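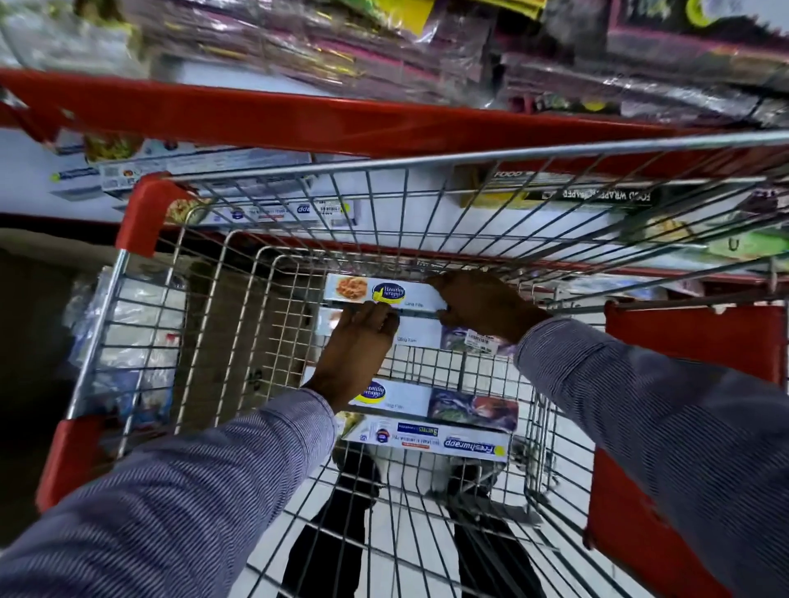 Cling film is back on the shelves at Wundton Stores

3 August 2021

Good news for anyone who has been covering their leftovers with a saucer – the cling film has turned up at Wundton Stores! I popped in this morning for milk and came out with rather more than milk.

The kitchen aisle has been looking bare for ages, and I'd got used to balancing plates on top of bowls in the fridge. Margareta Manole, who manages the shop, told me the delivery came in last night, 400 boxes in all, and that she has put them on the bottom shelf opposite the tea. It's one of those long flat boxes, so mind how you stack it if you've got eggs in the trolley (I speak from experience).

There's a limit of 5 boxes per household until the end of the week. Margareta says foil and baking paper are still on order from Van Acker and she hasn't got a date for either. Sandwich bags are in, but only the small ones.

I know some of you have gone over to beeswax wraps and lids, and good for you, but I've never got one to stick to a half-eaten trifle. The school fete cake stall will want plenty of film too, so if you have a box to spare, please drop it off at the Cosach Road hall before Saturday's baking gets going – the kitchen door is open until six.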